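Lo que aprendí en un verano sin despensa

¡Hola otra vez! Vuelvo con la carta un poco más tarde de lo previsto, con la casa a medio ordenar y una idea que me ronda desde enero: este año quería gastar menos en comida sin pasarme la vida haciendo cuentas. Ya os conté en la carta de invierno que lo de apuntar cada tique me duró lo que me duró (una libreta preciosa, por cierto, que ahora uso para las recetas). Así que en verano probé otra cosa, bastante más burda: no comprar nada para guardar. Ni botes de repuesto, ni el segundo paquete de arroz, ni la oferta de garbanzos. Comer lo que había y salir a por lo que faltara.

La culpa la tiene Apolline Riviere, que me escribió después de aquella carta para decirme que mi problema eran los armarios. Me ofendí un poco, lo confieso. Luego abrí el de arriba y encontré 2 paquetes de cuscús abiertos, los dos con su pinza, y una lata de leche de coco que se ha mudado de piso conmigo. Le contesté dándole la razón, con la boca pequeña.

Las primeras semanas fueron de lo más divertido. Cené cosas rarísimas: lentejas con pasas, una sopa de fideos de tres formas distintas, una tortilla con alcaparras que pienso repetir. Me gustaba esa sensación de ir viendo el fondo de las baldas. Además, con menos cosas delante, cocinaba antes — no me quedaba media hora mirando tarros como quien mira un escaparate. Lo malo vino con el calor. A finales de julio no me apetecía encender ni el fuego pequeño, y bajar a la tienda cada vez que faltaba un limón perdió toda la gracia.
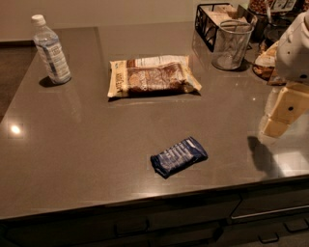 Comprar poco y a menudo tiene una trampa, y es que se entra muchas veces en la tienda. Yo bajaba a por tomates y subía con tomates, aceitunas y algo de horno, que a las siete de la tarde huele a gloria y una no es de piedra. Fui guardando los tiques de un mes entero en un sobre y lo que más se repetía eran justo esas compras de pasada. Un paquete de algo tostadito, de esos con ventana transparente para que se vea bien lo de dentro, y una botella de agua, y ya está, parece que no has comprado nada. Y no es que me arrepienta de la merienda, que conste. Lo que me fastidia es el agua, teniendo grifo en casa y una cantimplora que me regalaron y que vive en el fondo de la mochila.

Se lo comenté a Umesh Dixit, mi vecino de rellano, que hace la compra grande una vez al mes y vive tan tranquilo. Su sistema es tener una lista fija pegada por dentro de la puerta del armario, siempre la misma, y tachar con lápiz lo que todavía queda. Le pregunté si no se aburría de comer lo mismo. Me dijo que aburrirse le parecía barato. Yo no llego a tanto, pero le he copiado la lista, en versión corta: aceite, arroz, legumbre seca, tomate en conserva, café y avena. Lo demás, según me dé.

Así que el experimento se queda en un término medio, que ya sé que suena poco épico. Una balda con lo básico y el resto vacío. Dos días de mercado por semana, con bolsa y sin hambre. Esto último es importantísimo, de verdad: salir comida de casa me ha ahorrado más que cualquier oferta. Y el pan lo compro entero, lo corto al llegar y va al congelador en rebanadas, que luego salen del tostador como recién hechas (bueno, casi).

También he cambiado lo de los sobrantes. Antes los metía en la nevera tapados con un plato y me olvidaba de ellos hasta que olían. Ahora van todos a la balda de en medio, a la altura de los ojos, y hay una cena a la semana que se hace con eso y nada más. La última fue un arroz con pimientos asados, medio calabacín y el final de un queso que ya estaba duro como una suela. Rallado por encima quedó buenísimo. Mi sobrina, que estaba de visita y come como un pajarito, repitió.

Varios me habéis preguntado por el gazpacho de sandía que mencioné de refilón. Lleva sandía muy madura sin pepitas, tomate, medio pepino, un chorrito de vinagre de Jerez, aceite y sal. Se tritura, se enfría mucho y se toma el mismo día, que al siguiente se separa y da un poco de pena. Magdy El Khatib me escribió que él le pone menta y queso fresco desmenuzado. Lo probé el sábado pasado con la menta del balcón y lo apunto en la libreta, con su nombre al lado.

Para la próxima carta quiero hablar de legumbres en olla normal, sin presión y sin prisas, así que si tenéis trucos de abuela contestad a este correo y los voy juntando. Me interesa sobre todo el asunto del bicarbonato, porque en mi familia hay dos bandos y cada Navidad se reabre el debate.

Un abrazo, y bebed agua (¡del grifo!).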